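Dishwasher Won't Drain: Fault Finding on a Used Grarkard Machine
Project report, Home Appliance Service, spring term
Yeshi Ejigu and Mebrat Wako

1. What we picked and why

We wanted a real repair, not a bench exercise. Mebrat's aunt runs a small boarding house on Denham Street and her dishwasher had been leaving water in the bottom since March. Grarkard built-in, older model, label on the door edge half rubbed away so we never got the full serial number. She was bailing it out with a cup after every load. Shop quote was more than she wanted to pay for an old machine, so she let us have it.

Goal: find out why it doesn't drain, fix it if we can, write down every step so another student could repeat it. Time allowed was 6 hours total on site, over two visits. We used 8. See section 5.

2. Before touching anything

Power off at the breaker, not just the door switch. Checked dead with the tester at the terminal box. Water valve under the sink closed. Towels down. Took out both racks and the lower spray arm. Bailed the water, then sponge for the last of it.

We asked the owner some questions first and this helped more than we expected. Did it stop draining all at once or get slower? Slower, she said. Any noise? A hum at the end of the cycle, no gurgle in the sink like before. Any work done in the kitchen? New garbage disposal in the winter. Mebrat wrote that down and underlined it. We both thought knockout plug. Wrong, as below.

3. Checks in order

Filter. Dirty but not blocked. Grease, a bit of label off a jar, rice. Cleaned it under the tap with a brush. Ran a drain cycle, no change.

Disposal inlet. Took the drain hose off at the disposal. The knockout plug had been removed properly. So not that. Lost a good half hour here as the clamp was on backwards and there's no room for a screwdriver.

Drain hose. Blew through it. Clear. No kinks behind the cabinet. The high loop had fallen down, the bracket was gone, so the hose was lying on the cabinet floor. Not the cause of no drain but it does let dirty sink water run back. Noted for fixing.

Check valve. Flap moved freely with a finger. OK.

Drain pump. Pulled the kickplate (4 screws, one stripped). Pump hums when powered and doesn't turn. Unplugged it and measured the winding, reading was inside the range on the Gruvis test sheet we were given in class. So the motor itself is probly fine and something is holding the impeller. Took the pump off, quarter turn and pull. A sliver of broken glass and a long piece of twisted plastic film were wound round the shaft. Got it out with long nose pliers. Impeller blades not chipped. Seal looked worn but not torn.
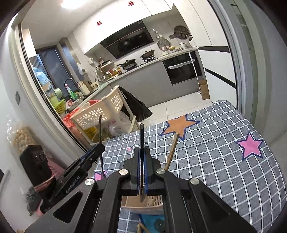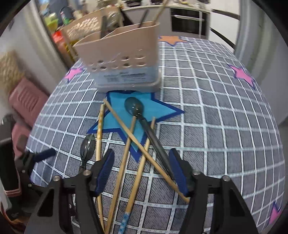

Cleaned the pump housing, greased the seal lightly, put it back. Ran drain cycle. Emptied in well under a minute. Ran it again with more water, same. Then a full wash with the racks in, checked underneath with a flashlight, no drips.

Hose put back up in a high loop with a new bracket from Tesfamariam Hardware. Clamp at the disposal turned round the right way so the next person can reach it.

4. Parts and cost

Hose bracket, one
Hose clamp, one (old one was rusted)
Replacement screw for kickplate
Total 9 dollars. Grease was from the school kit so not counted. A new pump would have been a lot more and we almost ordered one on the first visit. Glad we measured first.

5. What went wrong

Went over on time. Two hours over. Most of it was us starting at the sink end, as we had already decided it was the disposal. The hum was the real clue and we had it written down from the start. Should of gone to the pump right after the filter.

Forgot to photograph the wire positions on the pump. Only two wires, no harm done, but marks were lost for this on the check sheet and fair enough.

Second visit we left the water valve closed and started a wash. Machine sat there. Took us longer than I want to say to work out why.

6. Follow up

Yeshi called the owner after a couple of weeks. Still draining. She now scrapes the plates and checks the filter on washing day. The seal on the pump will want replacing at some point, we told her to look for water under the kickplate.

Check sheet and meter readings are in the back of the binder. Wiring sketch is Mebrat's.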